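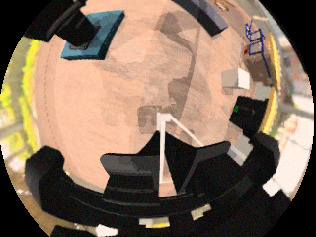 Call for Participants: The Avden Poetry Residency

Letlow Literature Trust invites applications from poets for its winter residency at Avden House. The residency runs for 20 days in December and is open to writers working in English at any stage of their career, provided they have not yet published a second full collection.

Nine places are available. Each resident receives a private study bedroom, all meals and a grant of £1138 towards loss of earnings. Travel within the United Kingdom is repaid on receipt of tickets.

Residents are expected to work on a manuscript in progress, to attend two group readings and to give one short public reading at the Quintero Room in Letlow. There is no teaching duty. A selection of work written during the stay will be considered by Priltent Press for its annual pamphlet – inclusion is not guaranteed, and authors keep all rights in their poems.

Applicants should send:
up to ten pages of poetry, published or unpublished
a statement of no more than 300 words on the proposed manuscript
a list of publications, if any
the name of one referee

Translations are accepted where the original author has given consent in writing. Prose poems are welcome. Applications by post should be marked with reference 2186.

The closing date is the last day of June 2020. Late or incomplete applications will not be read. All applicants will be informed of the outcome by email.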